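3.2 Giveaway items and how long people keep them

Our second question was what happens to a branded item once the person has carried it home. Most of the people we spoke with in Cabanatuan were happy to talk about this at length (one kept us through lunch!), and we are grateful to every one of them. Erlinda Navarro led the interviews, and Carmela Casado read through all the notes a second time and sorted them by the kind of item and the room where it had ended up.

We had handed out 200 pieces in January under the Plikesero name, a mix of tote bags, key rings and tall plastic cups, all printed in one color. When we called people back, the cups were the clear favorite. They had moved into kitchens and cars and were being used without much thought, and that is surely what any sponsor would hope for. The bags did well too, though several people told us they had passed theirs on to a daughter or a neighbor, and we went back and forth for a good while over whether to treat that as a loss. In the end we did not – a bag that is carried by somebody else still carries the name.

Key rings were a disappointment. Of the people who took one, 33 could not say where it was, and a few had forgotten that they ever had it. Velimir Kovačević has suggested that a heavier ring might have fared better, and we would love to see somebody try it.

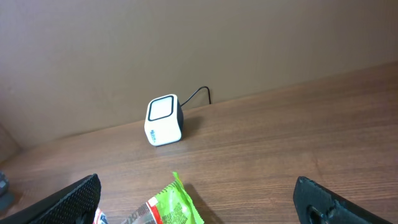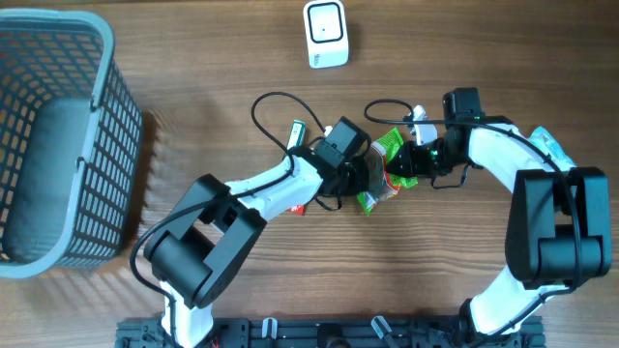
Figure 6. Wooden tabletop, two views.

3.3 Print size and recall

We turn now to the print itself. Dagný Oddsson prepared two versions of the cup, one with a small name near the base and one with the name running most of the way up the side. We had all expected the large print to be remembered better, and it was, but only by a little. People who liked the cup remembered the name on it, whatever its size, and those who did not care for it had very little to tell us about either version.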